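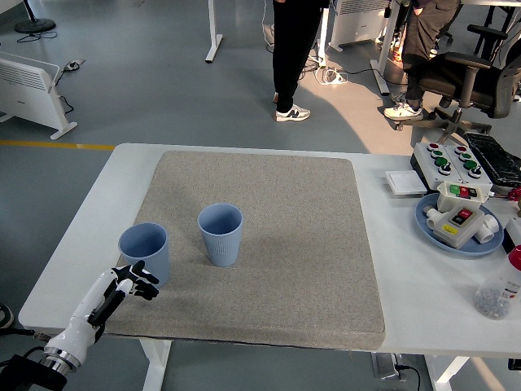
3rd March – visit from Kelter, Kilian Berchtold plus 3 others. Cups first, then buttons if time.

Started late, badge trouble at the gate. Ran cup pick with the left hand, blue cups on the beige mat. Kilian wanted to know why ribbed cups. Said smooth ones slip at low grip force, which was true in February anyway, haven't rechecked since the new finger gains.

Grip limit left at 500 in config, not the usual value. Change back before Pradeck get here!!

Their questions: cycle time (I said nearly 90 sec for both cups, Florian thinks thats generous), can it do the switch boxes, who services the wrist. No good answer on the last one – ask Ammann.

Button box demo skipped, ran out of time. Kilian wants a video of it insted.

Log saved under run 2323. Florian Oberholzer to send the quote to Venida, cc me.

Heaters – check they're off tonight.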